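We use cookies to keep this thread readable without an account. Accept | Manage

Leitão
16 April 2020

A short thread on how I spent an entire working day losing an argument with a cable. 1/

The job at Werkeck is simple to describe. The arm picks up a toy banana, puts it on the chopping board, picks it up again, puts it back. It does this until I go home or it does something daft. We log every attempt. Guess which comes first most days. 2/

The run was set for 2,000 picks. It stopped at 1,651 with a protective stop on the wrist, which is the arm's way of saying "something is pulling me and I don't like it". Nothing was pulling it, as far as I could tell. I cleared the fault and pressed go. 3/

It did 13 more and stopped again. Same joint, same message. I cleared it again, having learned nothing. 4/

By this point I had a theory, and the theory was the software. My theory is always the software. We'd taken a new version of Wirkel (our motion planner, long story, don't ask about the logo) and I spent the morning reading the change notes in a deeply suspicious mood. 5/

Rolled it back. Same fault. Wrote a mental apology to the Wirkel people and did not send it. 6/

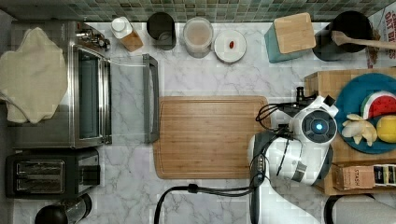
Page last changed: 16 April 2020, 17:42

Black cables, looping off the head towards the board. Long black cable, down the arm and off across the worktop. I had been looking at both since breakfast and had filed them under "decor". 7/

When the wrist turns far enough to come at the crate from the right, the slack in that loop runs out. The cable goes tight, the wrist feels a load it wasn't told about, and everything stops. Turn it by hand with the power off and you can feel the tug. It took me until after lunch to try that. 8/

Why only after 1,651 picks? One of the clips had been creeping along the arm, a hair at a time, and eating the slack. I found a clean stripe on the casing where it used to sit. The stripe was 29 mm long. The rest of the casing is, let's say, less clean. 9/

The safety bit, for those who like one: the stop did its job every time. What did not do its job was me, clearing a fault I couldn't explain and pressing go. Our own rule at Grestorstead is two resets and then hands off until you know the cause. I wrote that rule. I'd had up to six by eleven o'clock, depending on how you count the one where I leaned on the button. 10/

Worse, a cable pulled like that can work its connector loose, and then you have a gripper that may or may not be listening. With a toy watermelon, fine. With the glass jar at the back, less fine. 11/

Fix so far: clip back where it was, a second clip above it, a pen mark either side so I can see if either one wanders. The trailing cable is getting a proper route off the counter before the next run. Wrist range is cut back in the settings until then, so it takes the long way round to the fruit and looks a bit sulky about it. 12/

Several of you have asked if we'll fit a proper cable guide. It's on the list for June. It was on the list last June as well – same line, same spelling mistake. 13/

Wirkel is back on the new version, by the way. It's slightly faster. I'm not ready to talk about it. 14/14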